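How to Write a Guest Information Sheet for a Small Guesthouse

Most guests at a small guesthouse ask the same questions. How does the shower work, where can we park, what time is breakfast, is there a store nearby. A good information sheet answers these before anyone has to come looking for you, and it can be put together in an afternoon.

This page covers what to put on the sheet, how to lay it out, and how to keep it up to date. You will need a notebook, a word processor and a printer.

Step 1: Collect the questions

Keep a notebook by the phone for a month and write down every question a guest asks, in person or by message. Don't sort them yet. When Darnell Alcantara did this at his guesthouse in Dultow, he ended April with 92 entries. Once he crossed out the repeats there were 37 left, and more than 5 pages of his old welcome binder answered none of them.

If you are just opening, ask two friends to stay overnight and note what they had to ask you.
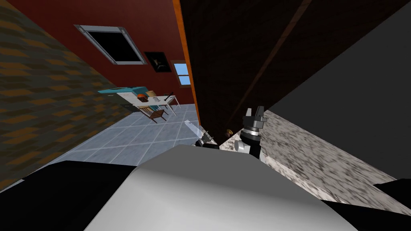
Step 2: Sort them by when they come up

Put each question under one of three headings:

Arrival: door code, parking, luggage, wi-fi, late check-in.
During the stay: heating, hot water, breakfast, towels, trash, quiet hours, nearby food.
Leaving: check-out time, keys, bag storage, getting to the bus or the airport.

Anything that doesn't fit, such as the history of the building, can go on a separate page. Guests who want it will find it.

Step 3: Write short answers

Start with the fact and then add the detail. "Breakfast is from 7:30 to 10:00 in the back room" is better than a paragraph about local bread. Write the way you would speak to someone standing at the door with a suitcase.

For anything with a switch or a dial, write the steps in order and try them yourself with the sheet in your hand. Water heaters and wall thermostats cause the most trouble. If the hot tap takes a minute to run warm, say so.

Give walking times instead of distances. Walk the route yourself at a normal pace, and mention hills or steps.

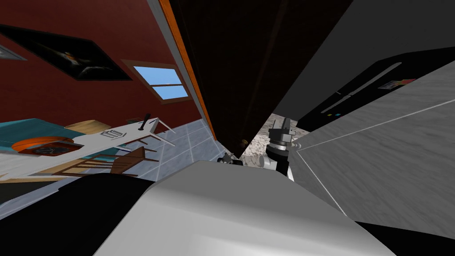 Window and wall, seen at an angle

Step 4: Lay it out on one sheet

Use both sides of a single sheet of letter paper. Arrival and emergency information goes on the front, everything else on the back. Set the text at 12 point or larger, and leave a blank line between answers. Put the wi-fi name and password in bold near the top — this is what people look for first.

Chenxi Lu, who rents out rooms in Layug, prints hers on plain cream paper and slides it into a clear stand. She tried laminating, but the lamp by the bed threw a glare on it and she had to redo the whole set each time a restaurant closed.

If many of your guests speak another language, make a second sheet. Two languages side by side on one page are hard to read. Have a native speaker check it, especially the heating instructions.
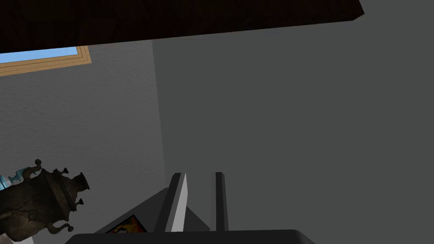

Step 5: Decide where it goes

Leave one copy in each room where it can be seen from the door. A desk or nightstand works well. Inside a drawer does not. Keep a spare by the entrance for people who arrive late, and send the arrival section by message the day before check-in.

Step 6: Check it regularly

Go through the sheet every 3 months with a pen. Call the places you recommend and confirm their hours. Bus times change more often than you would expect, so it may be easier to give the name of the stop and tell guests where the current schedule is posted.

Put the month of the last update in small print at the bottom, and throw out the old copies the same day you print new ones.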